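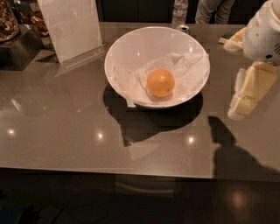 The Coserance counter fault was a recurring failure in a fruit-serving robot developed by the automation firm Kakalen and shown to visitors at its demonstration space in Salem. In the fault, the robot treated its own shadow on a polished countertop as a solid object and either stopped short of the bowl it was meant to reach into or, less often, moved its hand down to the wrong spot and pressed against the counter. The company described the matter as a "lighting sensitivity." Critics, including the engineer who wrote the main outside review, considered it a safety fault and said so in plain terms.

Background

Coserance was Kakalen's name for a software package that let a robot with jointed fingers pick up loose household items and hand them to a person. The showpiece task was simple to describe. A visitor asked for a piece of fruit, and the robot took it from a bowl and held it out. Promotional material from the company claimed the system could do this "on any kitchen surface." The basis for that claim was never published, and the test surfaces listed in the first technical note were all matte.

The demonstration counter was glossy and gray. It was lit from overhead, and each ceiling light showed up again as a bright spot in the surface. The bowl was a deep white one lined with crumpled tissue paper, usually stocked by the demonstration staff before opening. Snack jars and a sign holder shared the counter with it.

The fault

Early signs appeared in February, when operators noticed the hand hovering to the side of the bowl for long periods without starting its reach. These pauses were logged as "operator wait" and so did not count as failures. The practice had the effect of making the success rate look better than it was, whatever the intention behind it.

The first event recorded as a fault took place shortly after 4 p.m. on a working afternoon. The robot was asked for an orange. It moved its hand to the right of the bowl, paused, then lowered its fingertips onto the bare counter and kept pushing. An operator used the stop button. The fingers were not broken, but a joint cover had cracked, and the visitor had been standing close enough to be reaching toward the bowl at the same moment.

Kakalen's initial statement said that the robot had "remained within its safe force limits at all times." The force limit in use was later found to apply to the arm only. Contact at the fingertips was estimated from motor current, and that estimate was switched off during the final part of a reach to prevent false alarms.

Investigation

An internal report by Harish Warrier, then a test engineer at the company, covered 164 attempts at the fruit task on the demonstration counter. Of these, 116 ended with the fruit handed over and 48 did not. Warrier sorted the failures by what the depth software believed was in front of the hand. In most of them it had marked a raised object where there was only shadow, a reflection of a ceiling light, or both together.

The shadow of the hand was the worst case. It moved when the hand moved, so the software could not dismiss it as part of the background, and its shape changed as the fingers closed. When the planner tried to steer around it, the shadow shifted again – in effect the robot was avoiding itself. Where a bright reflection fell beside the shadow, the system sometimes took the gap between them for an edge and reached for it.

Warrier's report also looked at the tissue paper. Staff had suspected that loose folds at the rim were confusing the robot, and this explanation was repeated in a company newsletter. The report found little support for it. Removing the paper made no clear difference, while covering the counter with a dull cloth removed nearly all of the failures.

Outside review

Divya Poduval, an independent safety engineer, reviewed the case at the request of Pravomden, a hotel operator that had been considering the system for its breakfast counters. Her review accepted Warrier's account of the cause but disputed the company's reading of it. She noted that a success rate of just over 70 percent had been presented to buyers as "reliable in daily use," and that pauses of any length had been left out of the figures entirely.

She was harder on the missing contact check. A vision mistake was to be expected on a shiny surface, she wrote, and a machine working near people's hands should be able to make one without pushing on whatever it touched. She recommended that the contact estimate stay on for the whole reach and that the system not be used within arm's length of the public until it did.

Pravomden did not go ahead with the purchase. Its reasons were not made public, and later claims that the review alone ended the deal have not been confirmed.

Changes and later claims

Kakalen released 2 software updates in response. The first told the system to ignore flat dark regions near the hand. This reduced the pauses but introduced a new problem, in which dark objects lying flat, such as a phone, were also ignored. The second restored the contact check and slowed the last part of the reach. The company said afterward that the fault had been "fully resolved."

No repeat of the original trial on an uncovered glossy counter has been published. A later demonstration video shows the fruit task completed several times without error – on a cloth placemat.

See also

Depth sensing on reflective surfaces
Contact detection in robot hands
Reporting of robot success rates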